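The Slow Return of the Neighborhood Plate Shop

WESTMONT — The shelves at Illés start at knee height and go to the ceiling, and almost nothing on them matches. There are soup plates with blue rims, serving dishes with hairline cracks in the glaze, and a row of gravy boats that no longer have saucers. Prices are written on masking tape. Most of the single plates cost $3.

Karthik Marikar bought the store from its founder in April, after working the register for two years. It had 992 pieces on the inventory list when he took over. He has sold more than half of that and replaced it with stock from estate sales, closed restaurants and people who walk in with a box.

"Sets are hard to move," Marikar said. "People ask for one good bowl, or two plates they can use every day. They don't have room for service for twelve."

Stores like his were once common. A town of any size had a place that sold tableware by the piece, often in the back of a hardware or department store. A broken plate could be replaced for years because the patterns stayed in production. As patterns began to change faster and big chains moved to boxed sets, the single-plate trade shrank to a few mail-order matching services and the thrift store shelf.

Marikar's customers come for different reasons. Some are trying to finish a pattern a parent owned. Some are setting up a first kitchen and don't want to spend much. A good number are home cooks who have figured out that they reach for the same few dishes every night and would like those dishes to be better.

Tavion Kincaid falls in the last group. He runs the kitchen at Pullik, a small restaurant a few blocks from the store, and he buys for both work and home. At the restaurant he needs plates that stack, survive the dishwasher and hold heat. At home he is less strict.

"I have a shallow bowl that gets used for pasta, salad, oatmeal, everything," Kincaid said. "If it broke I'd be in here the next morning."

His advice to people buying secondhand is short. Run a fingertip around the rim to find chips. Set the plate on a flat surface and press on opposite sides to see if it rocks. Tap it lightly and listen, as a cracked piece gives a dull sound. Turn it over and look at the foot, the unglazed ring on the bottom, which can scratch a table if it is rough.

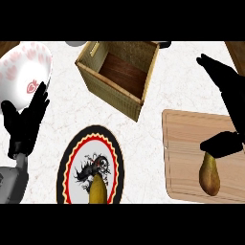 Older pieces call for more care. Some glazes and painted decorations made decades ago contain lead, and a plate can look perfect and still not be a good choice for food. Marikar keeps a separate shelf for anything he is unsure about and sells those pieces for display only. Metallic trim is another matter. It is usually fine on the table but should stay out of the microwave, and repeated machine washing will wear it away.

The business side is less settled. Dishes are heavy, they break in shipping, and a low price leaves little room for packing time. Marikar tried selling online through a site called Vastano and gave it up after two months. Sorting and photographing took most of the day, and returns for breakage used up what he made.

He now sells only in the store. He keeps a notebook by the register where customers write down patterns they want, with a phone number. When a match comes in, he calls. Many of the calls go to voicemail and some of the numbers are out of date, but enough people come back that he has started a second notebook.

His next plan is to rent tableware for parties. He has set aside 500 dinner plates, none of them in sets larger than six, and is working out what to charge for the ones that don't come back. Kincaid has already asked for the first booking, a staff dinner at Pullik, and wants to pick the plates himself.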